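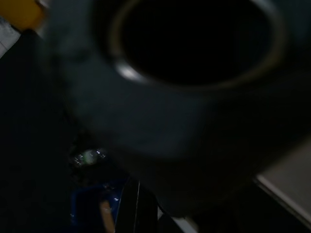 Skisero mug in slate blue – my review

I've wanted a decent big mug for ages, and after two cheap ones in a row chipped in the dishwasher I gave in and ordered the Skisero from Zorkero's website. I've had it since June, so I reckon I've given it a fair go by now.

First, the colour. It's a dark, matt sort of slate, a bit blue in some lights and nearly grey in others, and I love it! My kitchen is all hand-me-down bits and this goes with the lot. The rim has a thin metallic look to it, with a touch of brown, and it catches the light nicely when it's sitting out on the side.

It's so dark inside that I can't judge how much milk I've put in until I've already put in too much (I take mine fairly strong, so this matters to me). You also can't see tea stains, which sounds like a plus until you rub a finger round the bottom and find out how long they've been there. I give it a scrub with bicarb every couple of weeks now.

Size wise it's generous. A proper big brew fits with room for a biscuit to be dunked – I've got the smaller Merisex one as well and that just about does an espresso and a bit. The handle takes my whole hand, though my sister finds it chunky.

Delivery was slow and the box was far too big, stuffed with enough paper for a house move. No damage though.

Would I buy another? Yes, probably in a lighter colour if they ever do one. Four stars, with one off for the milk business.

Posted November 29, 2022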